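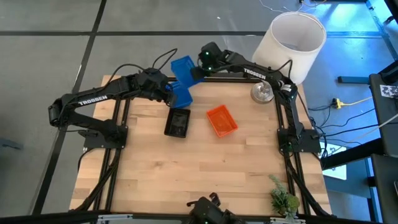

## Safety rules for a two-arm bench

We wrote our own bench rules before recording a single run, and this turned out to be the most fun part of the project! Solveig Bakke tested each draft over 54 runs.

The ones that stuck:

- Hands stay outside the rails while either arm has power.
- One person drives and one watches, with a hand near the stop switch.
- Arms go back to rest before anyone moves a bin or tray.

Rule 3 caused the most arguing — it slows every reset — but we kept it. Next we want to try the rules on the Dirska bench.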